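Teleoperated demonstrations: steamed bun handling

Anddale Manipulation Group – Gallery – April 2022

Notes and pictures from the bun transfer task, the second of our kitchen set. An operator drives the arms by remote control and the joint positions, gripper commands and camera streams are logged together. A policy is then trained on the logs. The first task in the set, cup stacking, has its own page and is not repeated here.

Task definition

Start state: buns in the basket of an electric steamer, lid off, plate on the table beside the steamer. Goal state: all buns on the plate, none torn, none on the table. Each bun is to be picked singly. The operator may choose the order but must keep to it for a whole block, because mixed orders in our earlier data produced a policy that hovered between two buns and closed on neither.

Operator station

The operator sits at a pair of Isaksson leader arms and moves them by hand. Leader and follower share the same joint layout, so the mapping is direct and no inverse kinematics is run during recording. Gripper opening is set by a trigger on each leader handle. There is no force feedback. Operators judge the squeeze by eye, which takes practice with soft objects, and Bo-ram Sun wrote the training sheet now used for new operators. Her main instruction is to close in two stages: bring the fingers to contact, pause, then close a little further before lifting.

Recording software

Logging runs on Breveo, our in-house recorder. Streams are timestamped at the source and aligned afterwards. Episodes in which any stream drops out are discarded whole – we tried patching short gaps by interpolation and the gripper channel came out wrong too often to be worth the labour.

Episodes

The set holds 41 accepted episodes in blocks of eight or nine. An episode is rejected if a bun is dropped, if the basket shifts on its seat, or if the operator stops to re-grip more than once on the same bun. Re-grips up to that limit are kept on purpose. A policy trained only on clean grasps has no examples of recovery.

Pictures

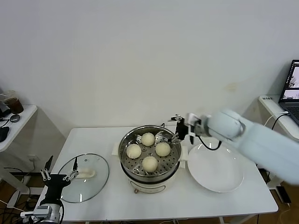
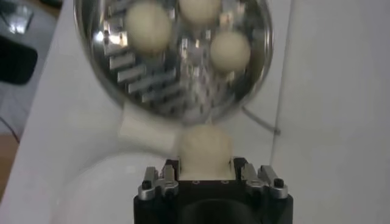

The approach angle is the part of this task that new operators get wrong. Coming straight down seems natural from the leader arms, but the fingers then have to pass between the bun and the basket wall, and there is little clearance on the outer side. A tilted approach gives more room. It also changes what the wrist view shows at the moment of closing, so the tilt should be similar from one episode to the next. We ask operators to settle on an angle in practice runs and hold to it.

Release is simpler. Lower until the bun touches the plate, open slowly, retreat upward before moving sideways. Sticking to the finger pads was a problem in the early sessions and the pads are now wiped between episodes.

Next in the set is a pouring task using the Zavberg bench layout, planned for September. The episode format will stay the same so that existing loaders can be reused. The grip force question is still open and will be dealt with separately, probably by logging motor current alongside position.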